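## Linen Matters: One Folding Standard for Hand Towels

*From the Operations section of the Antoniuk Residences newsletter*

Beginning in January, all six houses of the Antoniuk Residences will fold, store and issue hand towels in the same manner. The change follows a review of linen practice completed by Afaf Issa, Head of Household Services, and approved by the management board at its last meeting.

The review found that each house had developed its own method over the years. Dranville House folded in halves and then quarters. Grestville House rolled its towels. Bolter House folded lengthwise and stacked the towels on edge, and the remaining houses used a mixture of the three. As linen is now washed centrally and returned to whichever house has need of it, towels were often folded twice – once at the laundry and again on arrival. The residences hold 1,446 hand towels in regular use, and the repeated work had become considerable.

"Residents should find the same towel, folded the same way, on the same shelf, wherever they are staying," Ms. Issa writes in her report. "Staff who move between houses should not have to learn the cupboard again each time."

### The new fold

The standard adopted is the lengthwise fold. The towel is laid flat on a clear table with its long sides running away from the person folding. The left side is brought over toward the middle and smoothed from top to bottom. The right side is then brought over to meet it, so that the two edges come together in a straight line down the center. The towel is turned over and folded once across its width, with the open ends facing the back of the shelf.

Three points deserve particular attention:

- Corners should be drawn out fully before the first fold is made. A corner left tucked under will show as a lump in the finished stack.
- The side flaps should meet without overlapping. An overlap of even a finger's width will cause a tall stack to lean.
- Terry cloth should be smoothed with the flat of the hand and should not be pulled, as pulling distorts the edge.
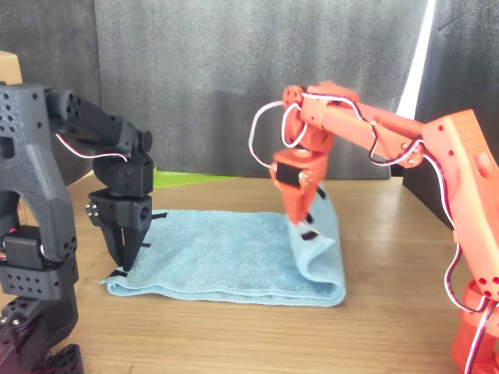
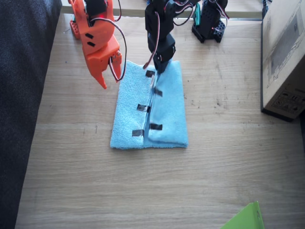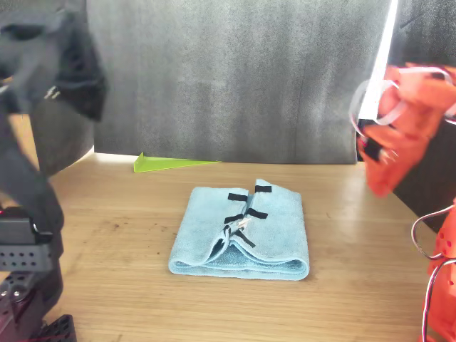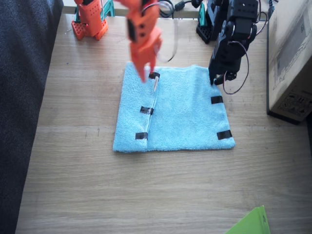

*A light blue towel at several points in folding. Short black strips on the cloth can be seen in all four pictures.*

### Storage and issue

Folded towels will be stored in stacks on the middle shelf of each linen cupboard. The upper shelf is reserved for bath sheets and the lower shelf for bath mats and cleaning cloths. Shelf labels will be supplied to every house before the change takes effect, and existing handwritten labels should be removed at that time.

Each house will keep a standing supply of 56 hand towels. Requests for additional towels should be entered on the linen sheet by 10 a.m. for delivery the same afternoon. House managers are asked not to borrow directly from one another, as this has made the central count difficult to reconcile – the last count came up 29 towels short at one house, and the missing items were later located in the cupboard of another.

Towels that are worn thin, frayed at the hem or permanently stained should be set aside in the gray bag and returned to the laundry. They will be cut down for use as cleaning cloths. Please do not discard them in the houses.

### Training

Short practice sessions will be held in the laundry room at Dranville House during January. Attendance is expected of all household staff and of any relief staff who handle linen. Sessions will cover hand towels first, with time at the end for questions on bath sheets, for which no change is proposed at present. Staff who work nights may arrange a separate time through their house manager.

A printed card showing the steps of the fold will be placed inside the door of each linen cupboard. Further copies, including a large-print version, are available from the Household Services office. Residents who prefer to fold their own towels are welcome to continue doing so in whatever way suits them, and the standard does not apply to personal linen.

Comments on the new arrangement may be left in the suggestion book at any house or sent to Ms. Issa by internal mail. The arrangement will be looked at again after its first full season in use, when kitchen linen will also be considered.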